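Charity match against Nenorport veterans – who is in, and some questions
Reading time: 3 min

flanker_telmo
Hello everyone. As some of you know, our over-35 team has agreed to play the Nenorport veterans in May, at the Flikdale ground. The money from the gate goes to the family of our old scrum-half, who had the accident on the farm road. I am writing here so that all the information is in one place and I do not have to answer the same message many times.

What is decided: kickoff is after lunch, entry is eight euros, and children do not pay. What is not decided: the length of the halves, the scrums, and the meal after. Please give your opinion, but please also say if you will play. An opinion without boots does not help me so much.

Telmo Llorente

oldhooker88
I am in. My knee is not, but I will bring it with me.

For the scrums I say uncontested. We have three men who have not been in a front row for ten years and one who never was.

Mudlark
Strongly disagree with oldhooker88. If the scrums are uncontested, then Nenorport will run around us all afternoon. They have backs who still train. Our only advantage is weight, and you want to give it away before the match has started?

oldhooker88
It is a charity match. I want to go to work the day after.

Mudlark
I also go to work. Put the contested scrums in the first half only, and change when people get tired. We did this in Flavudell and there was no problem.

flanker_telmo
In Flavudell there was a broken collarbone, Mudlark.

Mudlark
That was in a tackle. It had nothing to do with the scrum.

Böttcher_fan
Can somebody tell me the length? I heard 60 minutes in total. I would prefer four short quarters with unlimited changes. The last time we played normal halves, and by the end I was standing on the wing only because it was too far to walk to the bench.

flanker_telmo
60 minutes is my proposal, yes. Quarters are a good idea and I will ask their captain. For the meal, my wife's cousin can cook paella for everyone, but he needs plates. Not paper ones, please, the rice is heavy and last year half of it finished in the grass. We have the yellow plastic ones from the clubhouse, but I do not know if there are enough for two teams and families.

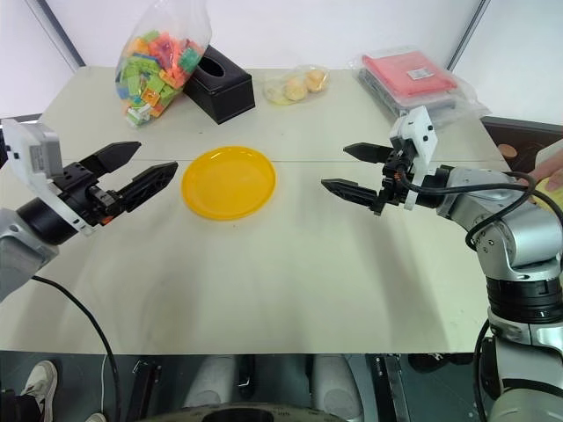

RE: Plates, food and the bar

try_line_tina
The yellow ones are fine, they are strong and they wash easily. I can borrow more from the school if I know the number before the end of the month. My question is about the bar. Will the profit of the bar also go to the family, or only the gate? Last time this was not clear and some people were not happy.

flanker_telmo
Gate and bar, both. The club pays for the barrels first and everything after that is for the family. I will write the final amount in this thread so everyone can read it.

Mudlark
Good. Then I will drink for charity too.

try_line_tina
How many people do you expect? I need it for the bread.

flanker_telmo
The last charity match had more than 300 people at the ground, but the weather was beautiful. Many of them did not stay to eat. I would buy bread for half of them and freeze what is left.

ninth_man
Sorry, I read everything but I still do not understand who is allowed to play. I am 33. My brother says that two younger players per team are accepted, if they do not kick at goal. Is this true, or did he invent it?

oldhooker88
It was true once. Then Nenorport brought two boys who looked like they came directly from an academy, and we lost by so much that the referee stopped writing.

Mudlark
He did not stop writing. We lost by 40-something and you were in the shower for the last part.

oldhooker88
I was receiving treatment.

flanker_telmo
ninth_man, for me you can play. I will propose two players under 35 for each team, and both must be in the forwards. In this way nobody can run too far with the ball.

ninth_man
I am a scrum-half, but I can push.

Böttcher_fan
He weighs less than my dog. Put him on the wing and I will go in the second row.

flanker_telmo
We will see at training. To finish the question of the scrums: I have six private messages for uncontested and two against. So it is uncontested, unless Nenorport insists. Mudlark, I know you are not happy, but I would like to have you at number eight.

Mudlark
I will play. I still think it is a mistake – write down that I said it.

try_line_tina
Written. And you are on the list for washing the plates.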